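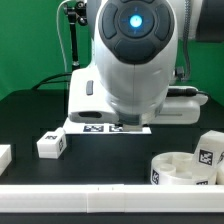
Clukard - read me first

Hello! Clukard is my collection of old library catalogue cards, or more exactly the text on them, typed up and put into one big table. I've been picking at it on and off for years (mostly evenings, mostly with the radio on) and it has finally got to the point where other people might get some use out of it, so this file tries to explain what's in the folder and what I'd be careful of.

Last updated 2018-10-18

Where the cards came from

Two places. The bigger lot is from the Plomska reading room, which went over to a computer catalogue and was going to throw the drawers out. I got wind of it in August and asked if I could have them, and they said yes as long as I took the cabinets too. So now I have cabinets. The smaller lot is from the Novside workers' library, which closed altogether, and those cards are in a much worse state - damp, nibbled at one corner, and some of them stuck together in little bricks that I haven't had the heart to prise apart.

The cards are nearly all for novels, cookery, gardening and local history. There's hardly any science. If you want to know what a small town was reading you'll have a lovely time, and if you want a serious bibliography I'm afraid you'll be cross with me by the second page.

What's in the folder

cards.csv - the main table, one row for each card
subjects.csv - the subject headings, with my guesses at modern spellings
drawers.txt - the labels on the drawer fronts, copied as they stood
oddities.txt - things written on the backs (shopping lists, sums, one very rude remark about a poet)
fixes.txt - everything I've changed since the first version

The columns in cards.csv

card_id: my own number, starting with P for Plomska or N for Novside. It doesn't mean anything beyond that.
heading: the top line of the card, usually the author, surname first. Sometimes it's the title if the cataloguer was in a mood.
title: as typed on the card. I've left the mistakes in.
year: the year of publication. Blank if the card doesn't give one, and a question mark if I couldn't read it.
shelfmark: where the book lived. Plomska used the Kelemen scheme, which I've only ever met there, and which goes by letters first and then the height of the book.
hand: typed, written or both.
notes: anything else, including stamps and crossings-out.

The heights in the Kelemen shelfmarks are worth a word. There are 4 height bands and they're written as small Roman numerals after the letter, so "G ii" is gardening, second band. Anything taller than the last band went on a separate shelf by the door and just says "tall". I spent a whole winter thinking Tall was an author.

How I typed them up

By hand! I did try a scanner with text recognition on a batch of 200 cards and it made such a mess of the accents and the purple typewriter ribbon that correcting it took longer than starting fresh. So it's all me, which means the errors are my sort of errors: swapped digits in the years, doubled letters gone single, and now and then a line skipped when the kettle went.

I went back over one full drawer to see how bad it was, and found 68 slips. Most were commas. A few were wrong years, though, so please do check the year against something else if your work depends on it.

Things to watch out for

Duplicates. Both libraries made a second card when a book had two authors, and I've kept both. If you're tallying books and not cards you'll want to match on title and year before you do anything else.

Missing letters. The Plomska drawer for Q to S never turned up, and I'd guess it was gone long before I came along. Please don't write a paper about how the town disliked authors beginning with R.

Borrowers' names. Some Novside cards had these pencilled on the back. I've left them all out, and they're not in oddities.txt either. I don't plan to share them, so please don't ask.

Old words. Some of the subject headings use terms for people and places that we wouldn't use now. I've kept them in the heading as it stood, and the modern spelling in subjects.csv doesn't soften them.

Using it

Do what you like with the table, for school or work or fun, only say where you got it and don't sell it on as it is. If you make a nice map or chart out of it I would love to see it (truly, it would make my week).

The files are plain text in UTF-8 with commas between the columns. If the accents come out as little boxes, your spreadsheet has guessed the wrong encoding, so use its import menu and choose UTF-8 there. Titles with commas in them are in double quotes.

Still to do

The stuck Novside bricks, when I'm feeling brave
A proper list of the stamps, which are pretty and come in green and red
Joining up authors who appear under two spellings
Putting the cookery cards in some kind of order
A second look at every year with a question mark

If you spot a mistake, send me the card_id and what you think it should say, and I'll check it against the drawer and add it to fixes.txt. It can take me a few weeks, as the N cards are up in the loft and the ladder lives next door.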